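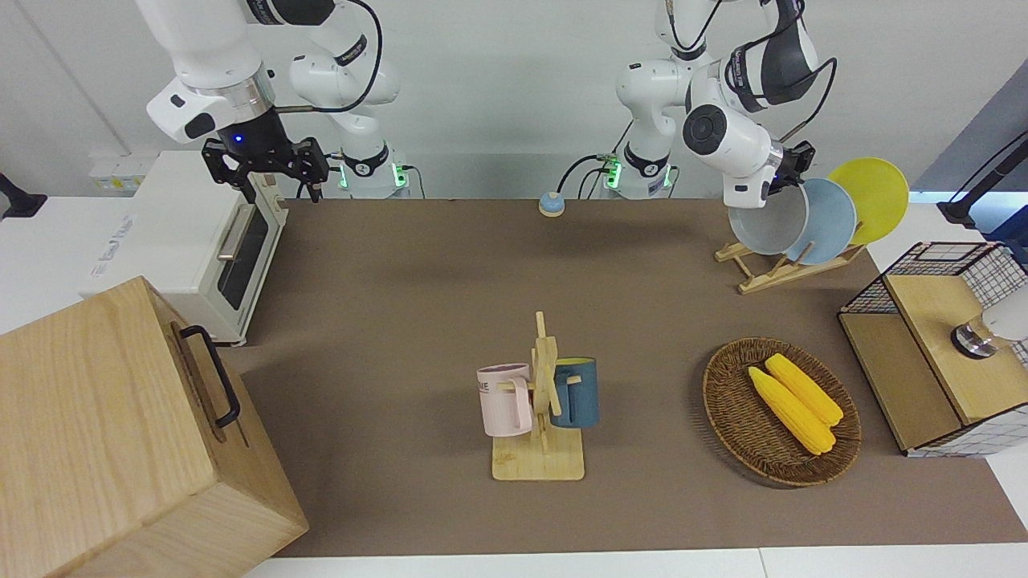
The Flollance table at Durkden Technical College, with the left arm's gripper closed on the rim of a white plate in the dish rack.

Durkden team scores 713 in Hivach kitchen round

2020-07-26

Print this story | E-mail this story

A student team from Durkden Technical College has qualified for the August final of the Hivach Challenge, a contest in which two robot arms share household chores on one table. The team's entry, named Flollance, scored 713 of a possible 800 points in the remote qualifying round.

The Hivach rules list 10 tasks. Each is worth 80 points, divided between completing the task, finishing inside the time limit and keeping the arms clear of each other. Teams set up a kitchen table at their own site, and a referee watches over a video link. Objects may be placed anywhere inside the zones marked on the referee's diagram, and the team does not learn the exact positions until the clock is about to start.

Flollance uses two white arms mounted along the back edge of the table, each fitted with a parallel gripper. The qualifying table held a toaster oven, a mug tree, a basket of corn, a call bell and a wooden dish rack with plates standing on edge. The bell is rung at the end of a task to stop the clock.

Team captain Chae-won Ban, a second-year student in mechanical technology, said the plate tasks took up most of the spring term. A plate in a rack offers the gripper only its rim, and the fingers must come down in line with it. If the wrist is rotated a few degrees too far, one finger lands on the face of the plate and pushes it against its neighbor.

"We started out treating the rack as a fixed thing," Ban said. "It isn't fixed. It slides on the mat when you pull a plate at an angle. After we began checking the rack position before every grasp, the failures dropped off quickly."

The team logged 173 practice attempts at the plate tasks before the round. Each entry records the starting position of the rack, the wrist angle at contact and the cause of any failure. The log was kept in a shared spreadsheet and reviewed every evening by whoever had not been running the arms that day.

Points were lost in two places. In the mug task, the handle caught on a peg during removal and the run went past the time limit. In the oven task, the right arm opened the door and then waited for a clearance signal that the left arm was slow to send. Neither fault ended the attempt, but both cost time points.

The clearance signal is part of the team's own control program. The space over the table is divided into cells, and an arm must reserve a cell before moving into it. The method prevents contact between the arms, at the price of some waiting when both need the middle of the table. Ban said the team will try smaller cells before the final.

Uchenna Ogunleye, who teaches the college's automation course and advises the team, said the waiting was an acceptable fault at this stage. "A stopped arm loses you a few points. Two arms in the same place can lose you the season," Ogunleye said. "I would sooner see them shorten the waits than take the check out."

Most of the team came through Ogunleye's course, where first-year students program a single arm to sort parts from a tray. Second-year students may join the two-arm project for credit. They write a task plan, test it at half speed with an instructor present, and file a short report before the plan is cleared for full speed. Work on the arms takes place in the Vincze Building, in the ground-floor laboratory.

The same program controls both arms. A task plan is a text file listing grasp points, approach directions and the order of moves for each arm. Students may edit the plans freely, but changes to the motion code need a second person to review them. Ogunleye introduced that rule last fall after an untested speed setting damaged a gripper finger.

The final will use the same objects and one new rule. The referee will be able to move one object during a task, after the first grasp has been made. Flollance now reads object positions once, at the start of each task. The team plans to add a second reading before every grasp and to measure how much time that costs.

Ban said the second reading already works for the rack and for the basket. Mugs are harder - the handle may be turned away from the camera, and the program then has to choose between waiting for a better view and making the grasp from the side. The students have not settled on either method.

The laboratory will stay open to the team on its summer schedule until the final. Practice will concentrate on the mug and oven tasks, with a full run of the task list at the end of each session. Ogunleye said full runs show problems that single tasks hide, such as a plate left leaning after one task and still leaning when the next one begins.

The final will also be held by video link, with each team working from its own laboratory. Students who want to take the automation course in the fall should speak to Ogunleye before registration closes. No earlier programming class is required.

Print this story | E-mail this story

Contact the newsroom | Copyright 2020 Durkden Technical College. All rights reserved. | Back to top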